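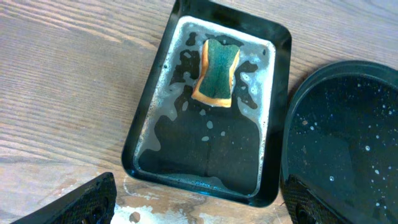 Ticket 151: Cloudy film left on dark tray after washing
Opened by: Agnes MacKinnon
Product: Griker serving tray, dark
Status: Waiting on customer

Agnes, 2 September 2021
Hello again, and thank you for being so patient with me on the last one! I've been soaking the tray in shallow soapy water with an ordinary green-topped sponge, and it's lovely and glossy while it's wet, but once it dries there's a gray haze over the flat part and a sort of tide line up by the rim. I've tried it twice now, with a good squirt of dish soap each time (I do like suds, I'm afraid). Have I ruined the finish?

Américo Bastos, Support
Hi Agnes, so nice to hear from you. I doubt it's ruined. That sounds like soap drying on, and it shows up terribly on a dark tray. Could you tip everything out, rinse under warm running water for 2 minutes, and dry it right away with a soft towel? Please keep to the soft side of the sponge, too, as the green side can leave fine scratches.

Agnes
Rinsed and dried. The haze is gone from the middle, but there's still a little in one corner.

Américo
Good news! Try a spoonful of white vinegar on a damp cloth there, leave it 30 seconds, rinse, and let me know how it looks.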